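Home | Rooms | Catering | Host Guide | Load-In | Contact

Bakos Hall Host Guide
Section 4: Setting Up the Main Room for a Private Event
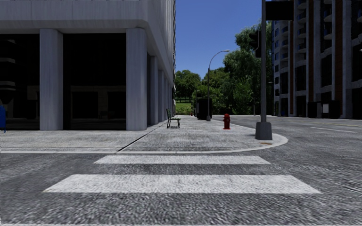

Fig. 4. Crosswalk and corner sidewalk.

Read this section before you sign the floor plan. It was put together by people who have run events in the Main Room, and it doesn't always agree with the brochure. Where the two differ, go with this one.

Capacity

The brochure says 249 guests. That number is for standing receptions with the stage struck and no bar in the room. Once you add round tables, a dance floor and a buffet line, you will be well under it. Ask for the seated number in writing, for your layout, before you send invitations.

Booking the layout

1. Log in to Vinisum with the host code from your contract.
2. Choose Main Room, then your event date. If the date shows gray, the deposit hasn't been posted. Call the office; refreshing the page does nothing.
3. Pick a base plan (Reception, Banquet or Theater) and drag the tables where you want them.
4. Click Save, then Submit. Save alone does not send anything to the floor crew.
5. Print the plan and bring it with you.

Note: Vinisum will tell you a plan is "optimized." We have never been able to find out what for. Check the aisles yourself.

Caution: The program lets you put tables in front of the fire exits. The building does not. Anything placed there will be moved on the night, with your guests watching.

Load-in

1. Confirm your load-in window by noon on the Monday before the event.
2. Give the dock every vendor's name and vehicle. A florist who isn't on the list will wait.
3. Bring freight up first, then catering, then decor. There are 2 elevators, but only one takes a rolling road case.
4. Tape down cables before chairs go out.

Note: The "white glove" load-in package gets you a cart and a person to point at the elevator. Hosts with their own crew can skip it.

Sound and lighting

1. Switch on the Fastari rack by the stage, top unit first. Wait for the steady light.
2. Select a room preset. "Gala" is loud. "Conference" is fine for speeches and for most dinners too.
3. Test each wireless mic from the back wall, since that is where they drop out if they're going to.
4. Set house lights from the wall panel. The phone app is said to do the same job – bring someone who can reach the panel.

Caution: Do not plug coffee urns into the stage circuits.

Coat check and catering

Coat check has 244 numbered hooks. Compare that with the brochure capacity and plan for a rack if you're hosting in cold weather. In August you can leave it closed and save the staffing charge.

The house caterer is Ilorlow. Outside caterers are allowed for a fee, though the sales office may not bring it up. Ask for the fee sheet, and ask whether cake cutting is on it.

Before you leave

1. Walk the room with the floor manager and sign the condition sheet.
2. Write down any damage that was there when you came in. "They'll remember" is not a plan.
3. Return the host badge to the dock desk.

Comments (3)

tablefortwelve: Step 4 under layout got us. Saved it, never hit Submit, walked into Theater seating for a dinner.

planner_on_call: Is the outside catering fee per head or flat? I've been quoted both ways.

mossyoak: Gala preset is way too loud for a retirement lunch. We went with Conference and left it there.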